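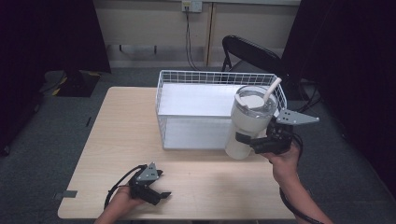
Creator Partner Program: Frequently Asked Questions

Last revised July 8, 2018

The following answers apply to all channels enrolled in the Olter Creator Partner Program, including family channels and channels hosted by minors. They supplement the Partner Agreement and do not replace it. Where the two differ, the Agreement governs.

Who may apply to the program?

Any channel with at least 446 subscribers and 20 public videos may apply. The channel must have had no content violations in the 3 months before the application. Channels operated by a business must name one person as the account holder.

How long does the review take?

Most applications are decided within 20 days. Applications for channels that feature a child under 13 are read by a second reviewer and may take longer. Applicants are notified by email in either case.

Can a child be the account holder?

No. The account holder must be a parent or legal guardian who is at least 18 years old. The child may appear under a first name or a stage name, and the channel may carry that name. Payments are made only to the account holder.

How is advertising revenue calculated?

Revenue is based on advertisements shown during eligible views. A view is eligible when it comes from a country in which Olter sells advertising and has not been removed as invalid traffic. Estimated figures appear in the dashboard each day – final figures are posted after the close of the month and may be lower.

When are payments issued?

Payments are issued once a month, provided the balance has reached $200. Smaller balances carry over. Payments are processed by Hoekstra, and account holders must complete the Hoekstra identity form before the first transfer can be released.

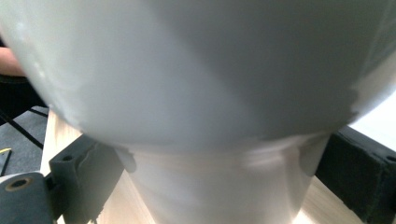 Do sponsored videos have to be disclosed?

Yes. If a company has supplied money, products or travel in return for coverage, the video must be marked as sponsored in the upload settings. A spoken or written notice must also appear in the video itself. This applies equally to toy reviews, unboxings and product tests, and to items the company does not ask to have returned.

May a channel belong to another network at the same time?

A channel may be represented by an outside agency for sponsorships. It may not assign its advertising revenue to another network. Channels that joined through Brivico before June should consult their transfer letter, as separate terms apply until that letter expires.

What happens if a channel changes its name?

Enrollment continues. The account holder should report the new name through the dashboard before the change is made, so that tax records and payment records match.

How can a decision be appealed?

An appeal must be submitted in writing within 20 days of the decision. Appeals are handled by Simão Figueiredo in the Serkthorpe office. Please include the channel address and the reference number from the decision email. Only one appeal is accepted for each decision.

Whom should parents contact with questions about a child's earnings?

Questions may be addressed to Madalena Prata, Family Channels. Her office can explain how earnings are reported and provide copies of past statements. It cannot give legal or tax advice – account holders should consult a qualified adviser about the rules on minors' income where they live.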